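**December progress report: Bukitz shared kitchen**
Prepared for the Lozano fund by Leandro Carretero

We've had a really good stretch since the last report, and I'm happy to say the kitchen is in daily use even with the work only half done. People were making soup in there the week the stove was reconnected, which is sooner than I had dared to plan for!

**Where the money went**

Of the $457 set aside for small equipment, most went on the secondhand countertop water dispenser, a box of drinking glasses and the first set of shelf liners. The dispenser came through Stiltel, who let us have it at a very friendly price. The remaining $30 is being held for a bottle rack so the big water bottles can come up off the floor.

**What's finished**

- Stove reconnected and tested
- Eight wall hooks up, with a place for every pan we own
- Old fridge taken away (it needed four of us and a borrowed dolly)
- Cupboards emptied, washed and refilled, with labels on the doors
- Kitchen rota posted, and over 25 residents signed up

**What's still open**

The water corner is the big one. The wall behind the dispenser has streaks running down it, and the countertop has a large brownish stain with patches where the surface is peeling. We've scrubbed it twice. The loose parts need to come off before anything new goes down, and the seam where the white side wall meets the purple panel wants a proper clean and a fresh bead of sealant. Nitovetti has quoted for the counter and can fit us in after the holidays. I've attached the quote separately.

The dispenser itself has been a hit. It has green taps, red ring for hot and blue ring for cold, and it saves a line at the kettle in the mornings. I love how much talking gets done while people wait for a glass of water.

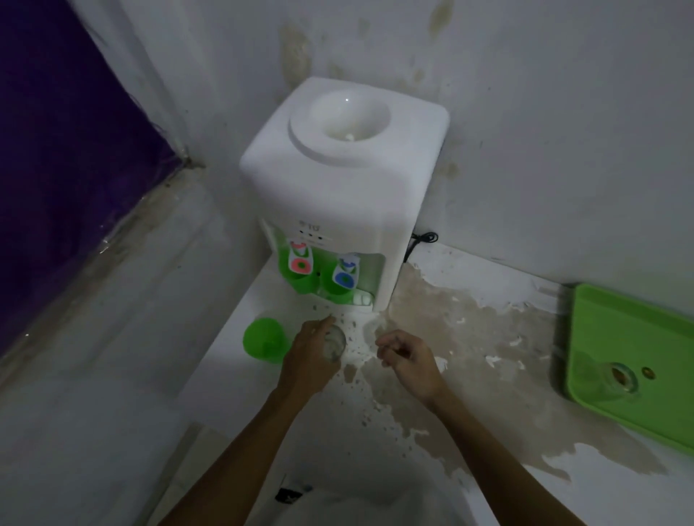 *The water corner before repair, with no bottle on the dispenser. The drip tray is leaning against the wall on the right.*

**Next period**

1. Move the dispenser to the side table while the counter is stripped.
2. Seal and repaint the wall behind it.
3. Build the bottle rack.
4. Put up the second row of shelves, if the brackets arrive (they're on back order).

One request: could we shift $60 from the paint line to the counter line? The paint came in cheaper than we budgeted, and it would cover the sealant and a better edge strip. I'll hold off on confirming with Nitovetti until I hear from you.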